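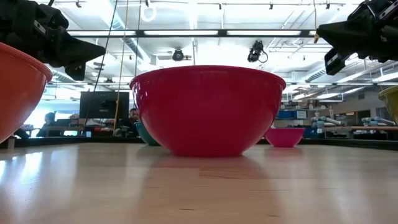
Table 7, bowls out for checking – the big red one in the middle, teal and pink behind it.

# Bowls and tabletop check, Ashby room

Checked by: Digby Merrick
Date: 20 March 2026
Sheet no.: 1257
Last full check: January

I did the bowls first and the table after, so the comments run in that order even though the form wants it the other way around. Sorry, whoever files these! Ticked means fine to use, blank means somebody needs to do something, and I've said what.

## Bowls

- [x] **Red, large – rim.** Ran a thumb all the way around, inside and out. It's a nice thick rim and I couldn't find a chip anywhere. I went around again with a cotton ball (it snags on anything sharp, my favorite trick) and it came away whole.
- [x] **Red, large – base.** This is the one I always fuss over, since the body is so wide and the foot is so narrow. Pushed down on one side of the rim with two fingers and it stayed put. I'd still like it kept away from the table edge when it's full.
- [x] **Orange – rim and outside.** Fine. There was a bit of old label glue near the bottom that came off with warm water.
- [ ] **Yellow-green – base.** Rocks a tiny bit. I tried it in three spots in case it was the table, and it rocked in all of them. Not dangerous empty, but I wouldn't put soup in it. Please keep it for dry stuff until we get a replacement from Skallwood.
- [x] **Teal – rim and inside.** Good. I thought I'd found a crack, and it was a hair. Moving on.
- [x] **Pink, small – rim and inside.** Good, and cleaner than the rest. It's a lot smaller than the others, so please don't nest it in the bottom of the stack where it gets wedged. Last time I had to use dish soap and a fair amount of bad language to get it out.
- [ ] **Stacking order posted on shelf.** The card is gone again. I'll print a new one and tape down all four corners this time.

## Tabletop

- [x] **Surface clean, no sticky patches.** Wiped with the Fovmont spray and buffed dry. It really does shine up beautifully, you can see the red bowl reflected in it!
- [ ] **Glare.** Not on the form, but I'm adding it. With the overheads on full, the pale wood throws so much light back that it's easy to miss a spill of water. I only found one today because I put my sleeve in it. Could we try the front lights at 50 percent for a week and see if people complain?
- [x] **Seam near the front.** Flush. Slid a plastic card across it both ways and it didn't catch. I cleaned the crumbs out with a toothpick while I was down there.
- [x] **Splinters and raised grain.** None that I could feel, and I did it with bare hands.
- [x] **Legs and bolts.** Tight. Gave the back left one a quarter turn anyway.
- [x] **Load sticker readable.** Yes, though it's peeling at one end.

## Storage and floor

- [x] **Bowl shelf at waist height or lower.** Yes, they've stayed down where I moved them in January. Thank you!
- [ ] **Non-slip mat by the sink.** One corner curls up and I caught my toe on it. Javach sells the heavier kind, item 123 in their catalog – I've put in a request.
- [x] **Broken-dishes bin.** Empty, lid closes properly.
- [x] **Dustpan and brush on the hook.** There, and the brush has been rinsed for once.

## To do before the next check

1. Replace the yellow-green bowl (me, once Skallwood answers).
2. Swap the sink mat.
3. New stacking card.
4. Decide on the lights. I can't change those myself, the panel's locked and I don't have the key.

Whole thing took me almost 50 minutes, mostly the toothpick.

Signed: D. Merrick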